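Home News What's On Letters Contact
Search this site... Go

Saturdays are back at the Vermeulen Rooms

Good news for anyone who's been missing somewhere warm to sit at the weekend – the Vermeulen Rooms in Drarnside are opening on Saturdays again! The first one is Sat 18 April, and I'll be there early with my crossword and a cheese scone. They stopped in December when the boiler packed up, and I've been grumbling about it ever since (sorry to everyone who had to listen). 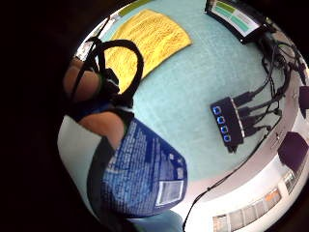

At the green table, Vermeulen Rooms

Tea will be 40p a cup, same as before, and the Udik bakery is sending over bread and buns until they run out. The number 97 from Numness stops right outside, though the last one home leaves at 2 now, so keep an eye on the clock.
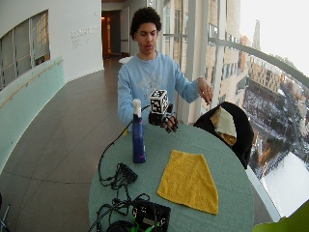

One reader from Numness wrote to me that the bus times are hopeless, and that she'd gladly pay double for her tea if only there was a later one back. I do see her point – I've run for that bus more than once with a bun in my mouth.

There's room for 40 people and you don't need to book. The book swap shelf is coming back too, so bring any paperbacks you've finished with. 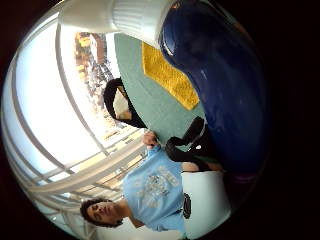
By the big window

Doors open at nine.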